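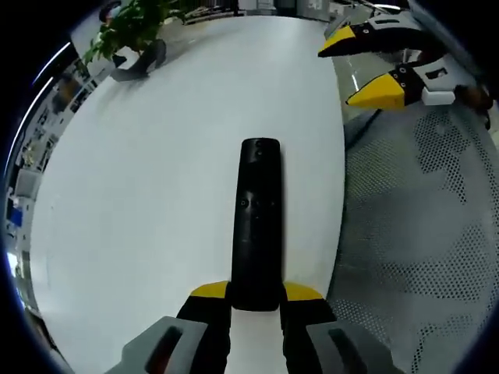 Black bar-shaped item on the white sorting table, Blackwood site.

Household Goods Sorting and Reuse Project
Interim progress report to the Widitz Fund
Prepared by Anika Szabo, Project Manager

1. Purpose of this report

This report covers the second period of the grant awarded to Gulto for the sorting and reuse of donated household goods at Blackwood. It sets out progress against the agreed work plan, expenditure to date, and two matters on which the Fund's agreement is requested. The previous report dealt with the fitting out of the room and is not repeated.

2. Work carried out

Sorting began in full in February. Goods arrive in mixed boxes and are put out on the large white table, where each item is examined, given a category and either passed forward for reuse or set aside for recycling. A total of 461 items had been entered in the register by the close of the period. The target for the whole grant is 2,000, and the work plan expected a slow start while the categories were being settled.

The categories have been revised once. The first list had been drawn up from the experience of charity shops and gave a great deal of attention to clothing and books. In practice the boxes contain a high proportion of small items that are difficult to place, in particular slim black objects of plastic or similar appearance which may be remote controls, parts of a larger appliance or covers from something else. These were at first put together under "miscellaneous". They now have a category of their own and are held for one month in case the matching appliance arrives in a later box.
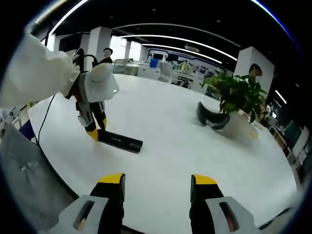

The revised list contains 19 categories. Footwear has been separated from clothing, as shoes need to be paired before they can go forward and a single shoe must be kept back until the rest of the donation has been opened. Live plants were not foreseen in the original application. They are accepted where the pot is sound, and they are moved on within the week, as the room has no suitable place to keep them over a weekend.

Written guidance for the table has been issued and is kept with the register. It asks that items be laid out with space between them, that long items be placed flat, and that nothing be stacked. Cables stay with the article they came with.

3. Room and equipment

The table has proved suitable. Its pale surface makes small dark items easy to find, and it can be reached from more than one side. The lighting is adequate for the work, although a request has been made to the landlord for a blind, as glare was reported on several afternoons.

Shelving for the held items was ordered from Lasex and delivered later than agreed. Held items were kept in labelled boxes in the meantime. The shelving is now in use and no items were lost.

4. Expenditure

Spending is within budget under every heading except storage, where the additional boxes were not planned for. The overspend has been met from the sum set aside for printing. A full statement will be supplied with the final report.

5. Matters for agreement

The Fund is asked to approve the revised list of categories in place of the list attached to the grant letter. It is also asked to agree that held items count towards the target once their holding period has ended, whether they are reused or recycled.

6. Next period

Sorting will continue on the present pattern, with an additional session each Tuesday from the start of the next period. The register will be checked against the shelves at the end of each month, and the holding period for unmatched items will be reviewed after the second of these checks.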